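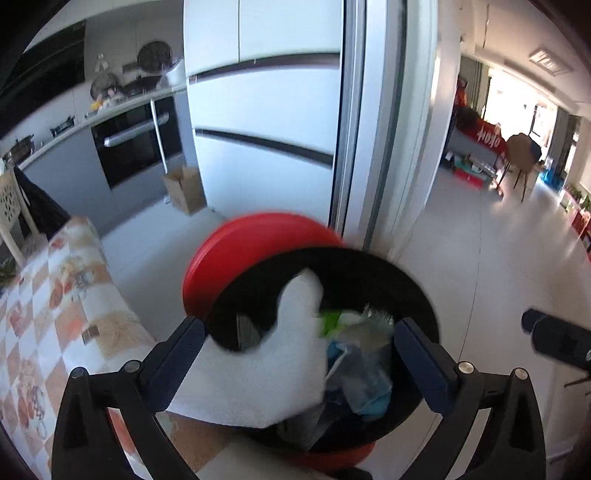
4.2 식탁에서 휴지통까지: 포장재가 머무는 자리

부엌 쓰레기 연구는 오랫동안 무게와 성분에 매달려 왔다. 무엇이 얼마나 버려지는지는 꽤 잘 알려져 있지만, 버려지기 전의 물건이 어디에 얼마 동안 놓여 있는지를 다룬 글은 놀랄 만큼 적다. Kirkent 조사에서 우리가 가장 즐겁게 들여다본 것도 바로 이 짧은 체류 구간이었다. 빈 봉지 하나가 식탁 위에 남아 있는 시간은 대개 한 끼 식사보다 짧은데, 그 사이에 벌어지는 일은 의외로 풍부하다!

조사 대상은 18가구이며, 정리 장면 390건을 부호화하였다. 한 장면은 누군가 식탁 위의 물건에 손을 대는 순간부터 마지막 물건이 자리를 잡을 때까지로 정의하였다. 설거지와 바닥 청소는 제외하였고, 식탁보를 터는 동작은 논의 끝에 포함하였다. 부호화 지침은 Yolanda Lozano가 초안을 쓰고 세 차례 고쳤는데, 가장 많이 바뀐 항목은 '포장재'의 범위였다. 내용물이 조금 남은 봉지를 포장재로 볼 것인지 식품으로 볼 것인지가 끝까지 골칫거리였고, 최종본에서는 다시 여며 둔 것만 식품으로 분류하였다.
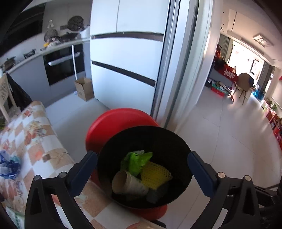 분석 단위를 이렇게 잡고 나니 휴지통의 위치가 눈에 들어오기 시작했다. 싱크대 아래 수납장에 휴지통을 넣어 둔 집에서는 식탁 위에 임시 더미가 생긴다. 구겨진 비닐이 작은 봉지를 품고, 그 봉지가 다시 종이컵 속으로 들어가는 식이다. 반면 뚜껑 없는 둥근 통을 식탁 가까이 두는 집에서는 더미가 거의 자라지 않았다. 물건은 하나씩 통으로 건너가고, 통 안에는 비닐과 종이컵, 그물망 같은 가벼운 것들이 부피를 유지한 채 쌓인다. 가볍지만 자리를 많이 차지하는 이 층을 우리는 '뜬 층'이라고 부르기로 했다.

뜬 층은 대단히 흥미로운 대상이다. 통이 가득 찼다는 판단이 무게와 거의 무관하게 이 층의 높이에서 나오기 때문이다. 면담에서도 참여자들은 통을 비우는 시점을 말할 때 손으로 높이를 그려 보이곤 했다. 한 참여자는 "초록색 봉지가 테두리 위로 올라오면 묶는다"고 답했는데, 이 한마디가 이후 분석의 방향을 바꾸어 놓았다.
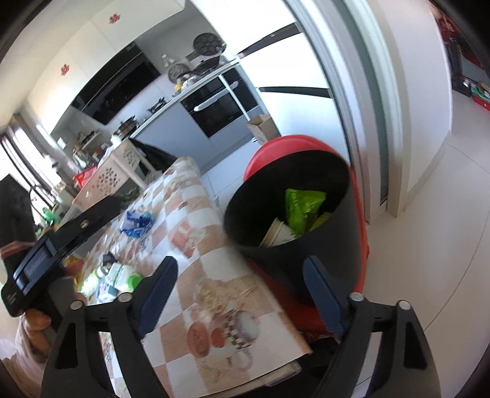
식탁보의 역할도 빼놓을 수 없다. 무늬가 촘촘한 천 위에서는 작은 포장 조각이 쉽게 묻힌다. 체크무늬에 그림까지 겹쳐 인쇄된 식탁보라면 더욱 그러해서, 큰 봉지를 먼저 치운 뒤 손바닥으로 천을 쓸어 남은 조각을 찾는 동작이 자주 나타났다. 우리는 이를 '훑기'로 부호화하였다. 단색 식탁보를 쓰는 집에서는 훑기가 드물었고, 대신 눈으로 찾아 손끝으로 집는 동작이 많았다. 천의 무늬가 손의 움직임까지 바꾼다는 점은 예비 조사 때만 해도 전혀 예상하지 못한 발견이어서, 본 조사에서는 식탁보의 무늬와 색을 별도 항목으로 기록하였다.

식탁 모서리 역시 분석할 가치가 충분하다. 통이 모서리 바로 너머에 있으면 사람들은 자리에서 일어나지 않고 팔만 뻗는다. 식탁 끝에서 통까지의 거리가 80cm를 넘는 배치에서는 여러 물건을 한 손에 모아 쥐고 일어나는 경우가 늘었다. 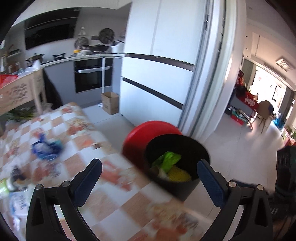 그림 4. 체크무늬 천을 덮은 식탁과 그 모서리 너머의 둥근 검은색 통. 통 안에 구겨진 초록색 비닐이 들어 있으며, 뒤쪽에 흰색 냉장고가 있다.

다음 절에서는 통을 비우는 단계로 넘어가, 묶인 봉지가 현관까지 이동하는 경로를 살펴본다.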